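What Happens to Our Kitchen Scraps? My Composting Project

So this whole thing started because our kitchen trash smelled terrible and I had a project due in June (good motivation, right?). I live in Grundell, where the city doesn't pick up food waste, and I wanted to find out how much of our garbage didn't need to be garbage.
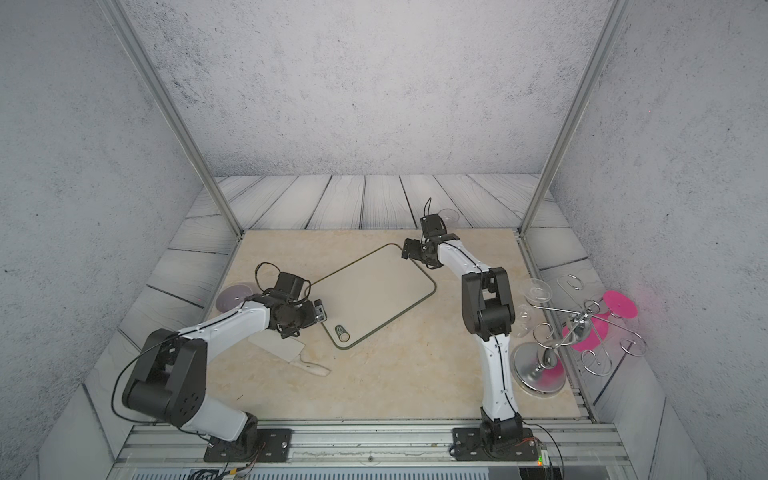

What I wanted to know

I had 2 questions. How much food waste does one household make, and does a cheap backyard bin break it down as well as a fancy tumbler? My guess was that the tumbler would win easily, mostly because it costs so much more!

How I did it

I weighed our scraps every night after dinner for 4 weeks. Peels, coffee grounds, eggshells, stale bread, all of it went on the scale. Half went into a plain bin I made from an old storage tub, and half into a Drovus tumbler borrowed from my neighbor. I added dry leaves to both and checked the temperature before school (I missed a couple of mornings, sorry).

What I found

Coffee grounds were the heaviest thing by far, which I didn't expect at all. Our worst day was 3,780 grams, when we cleaned out the fridge and cut up two watermelons. Our lightest was 203 grams, and that was a pizza night.

The tumbler heated up faster, but it also dried out, and I kept having to add water. The tub stayed cooler and got fruit flies until I put more leaves on top. By the end both still had chunks of eggshell in them and looked pretty much the same to me.

What I'd change

Four weeks is too short. I'd start in the spring and chop everything smaller, and I'd use a better thermometer. I'm leaving the tub going over the summer and my mom already wants it for her tomatoes.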